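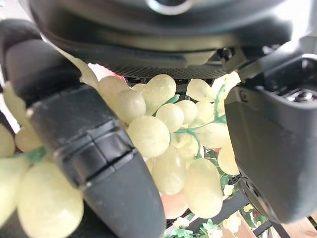 Reading time: 2 minutes

Testing Whether a Robot Can Handle Light Household Pickup

The question put to the Paiva workshop most often is whether a machine can yet be trusted with small chores: clearing a table, putting fruit away, tidying a shelf. This page sets out a simple procedure for finding out with the arm and objects available to you. It is written for schools, makers and small shops that have a two-finger gripper with a camera near the wrist and no dedicated test room.

Artificial fruit is recommended for early sessions. A bunch of plastic grapes presents most of the difficulty of a real bunch. The grapes differ in size, the stems flex, and the fingers must close on a cluster with no flat side. It can also be dropped many times without waste.

Before you begin

Read the safety notes supplied with your arm. Keep the stop button within reach of the operator at all times. Set the closing force to the lowest value your controller permits. Those using the Deltach controller should save a separate profile for soft objects, so that the shop-floor settings are not changed by accident.

Step 1. Set the pickup area

Place the bunch where the fingers can reach it from above. Leave a few other items nearby. A bare surface gives flattering results, and homes seldom offer one. Wire racks are a useful challenge, as stems and leaves can catch between the bars.

Step 2. Approach and close

Lower the gripper slowly and stop before contact. Check the wrist view to confirm that fruit lies between the fingers, then close in small increments. A neighboring cluster may remain outside the fingers; note whether it is joined to the one being lifted.

Step 3. Lift and hold

Raise the bunch clear and hold it for 8 seconds. Record any grape that slips or any stem that snags. 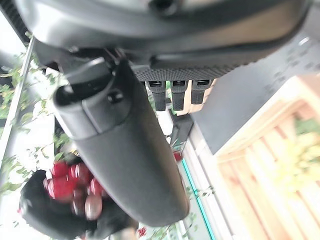 Step 4. Move and release

Carry the object to its destination at reduced speed. Fast travel blurs the wrist view and makes it harder to judge clearance from crates, frames and trailing leaves. Pause before opening the fingers.

Step 5. Repeat and record

One good lift proves little. The Ullunthorpe trial, run under the Prullex home tasks project, called for 54 attempts with the objects rearranged between them. Record failures in the same detail as successes — a dropped bunch is often the more useful entry.

Reading the results

Under supervision, machines of this kind can manage many single pickups. Whole chores remain another matter. A person clearing a table decides what to move first and what to leave alone, and notices at once when something has caught. Until your own records show steady performance across varied layouts, an operator should remain present throughout.

Contact the workshop desk | © 2019 Paiva Workshop | Back to top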